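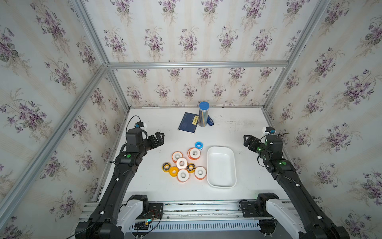

*The two-arm cell at Kilska, with the tape rolls and the tray set out.*

I keep getting asked for the house rules we use on the tabletop cell, so I'm putting them in one place. They started as a page I wrote in July and have been trimmed a few times.

**Before a run**

- Both grippers start clear of the objects. If one is over the tray, lift it before you touch anything else.
- Walk the cables by hand from wrist to base. A loop that looks fine at rest can catch when the elbow folds.
- Background items (notebook, stapler, pencil tub) stay behind the work area. Write down if you move them.
- Bin or tray goes within reach of the arm that will use it.

**During a run**

One person runs the arms and keeps a hand near the stop. Nobody reaches in to straighten a roll. If a roll tips onto its side, leave it and let the run continue, and put "tipped" in the log. We lost most of a batch at Plastetti to people fixing things in the middle of a run, and of 162 runs we could keep only 32. 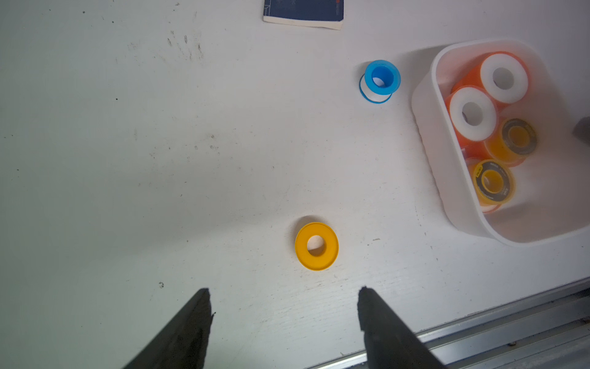 Finger wear is the rule people skip. Look at the tips at the start of each shift and note any chips. We swap a pair at 700 grasps whether or not they still hold. Ibarra's written procedure goes by feel, and I think that's a mistake when two shifts share a cell.

**After a run**

- Park both arms, then cut power.
- Save the log before you reset the table.
- Scuffs on the tabletop can stay. Loose grit can't, so wipe it down.

The Gamham site uses the same list with a different log form. I still want a proper rule for how full a tray can get before we call it done. At the moment each operator decides, and the logs show it.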